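Reviews > Shoes > Everyday

Plomow Black Everyday Shoes
By Bok-nam Ban
February 19, 2021
768 shares | 2 comments

I bought my Plomows in January, after my old pair finally gave up on me (the heel had been talking to me for months), and I've been meaning to write them up ever since. I'm on my feet most of the day and I'm fussy about my toes, so please take all this as coming from a hard woman to please!

They cost me $60, and I wore them around the house for a week before I trusted them anywhere else. The toe room is lovely. The heel rubbed a bit at first, mostly without socks, and then it settled down. 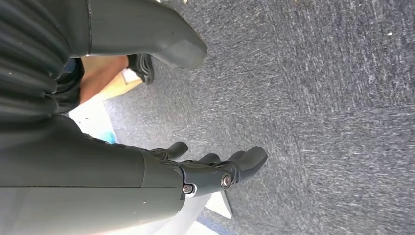

The black shoe on the floor, worn with a bare leg.

My one real grumble is the insole, a thin little thing that slides forward when you're in a hurry. I swapped in the one from my old Arkows and I've been happy as can be. Black does show lint, so keep a damp cloth by the door. I'd buy them again, half a size up if your feet are wide like mine.

Related reviews
Presar Cushioned Insoles
Arkow Walking Shoes, Two Years On
Ham Wool Ankle Socks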